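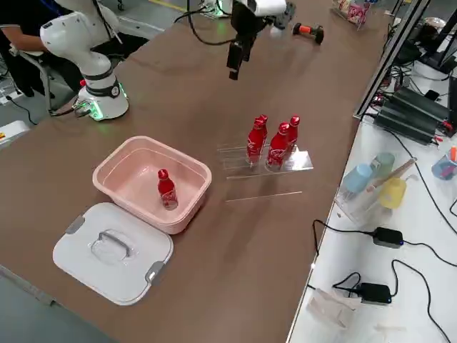 Page last modified: December 16, 2023

Seating Posture and Work Surface Height in Shared Student Rooms
Priya Abernathy, Evander McIver, Kamonchanok Chuensuk
Course advisor: Delphine Haddad

1. Background

Shared rooms at the Orton building are furnished with fixed-height tables and adjustable office chairs. Students of different heights use the same seats in turn, and most do not change the chair setting when they sit down. We wanted to know how far elbow height departs from table height in ordinary use.

2. Method

Measurements were taken in 3 rooms. Each participant sat down, worked for 11 minutes on a task of their own choice, and was then measured without getting up. Elbow height was taken from the floor to the underside of the bent elbow with a steel rule. Seat height was read at the front edge of the cushion, under load. Readings where the participant had shifted the chair during measurement were dropped.

3. Results

Mean seat height under load was about 485 mm. Shorter participants tended to raise the shoulders to reach the table - taller ones leaned forward and rested on the forearms. Only two participants adjusted the chair before starting work.

4. Limitations

Footwear was not controlled. The cushions in the Vosby room are older and compress more than the others, and we applied no correction for this. Kirstin Carnegie repeated part of the August set with a second rule; the differences were within reading error.

5. Remaining work

The footrest trial has not been started. Raw sheets are kept with the course files.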